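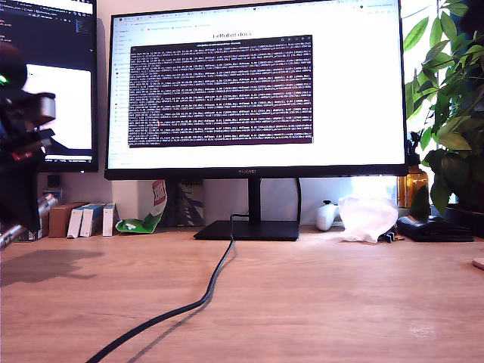 Page 2 of 7

Speaker notes — parish dedications in the Rustard valley
2025-09-01

Start with the handout map. Give people time to find Brenlow on it before going on.

The survey covered 141 medieval churches and chapels. Dedications to St James cluster along the old road between Brenlow and the ford. Say plainly that this doesn't prove a pilgrim route. Several of the names are first recorded only after the Reformation, and two were changed by Victorian restorers.

Next, wills. We read 251 of them, mostly from the archdeaconry registers. Bequests of candle wax to a named image are the best evidence we have for which saints people favoured. Read out the Brenlow bequest in full — slowly, the spelling is hard to follow by ear.

Mention the holy well. The earliest reference is a boundary dispute, and it gives no saint's name at all.

If time is short, skip the bench ends and go straight to the guild accounts on page 3.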